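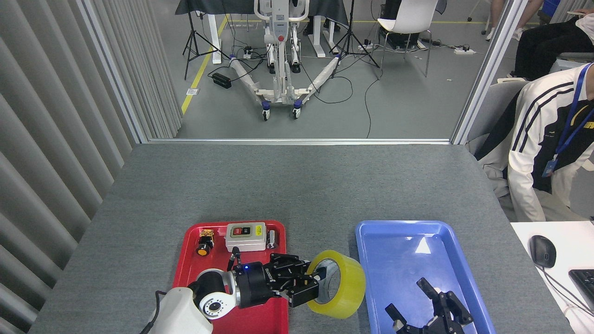

Yellow packing tape and small electrical parts at the sorting table.

The reorganisation of spare parts began on March 5, 2022 and occupied the greater part of the day. It had been postponed twice, owing to the move from the Iveck building, and the boxes were by then in a poor state.

Two plastic trays are now in use on the felt-covered table. The red tray receives items awaiting a decision, among them a white switch box with a red button and a black one, and a yellow and black component with a round yellow button. The blue tray is reserved for items that have been checked and may be put away. Felt has proved a sensible surface – small cylindrical parts do not roll far on it.

Packing tape remains a difficulty. Three different suppliers have been tried, and the rolls from Wibisono were the only ones to tear cleanly. Tape is to be returned to the red tray after use and should not be left on the desk beside the keyboard.

Labels will follow the Primau numbering, beginning at 41. The old Flomum labels are to be removed first, including those on the undersides of the boxes. The shelving will be reviewed in May, when the remaining switches are expected.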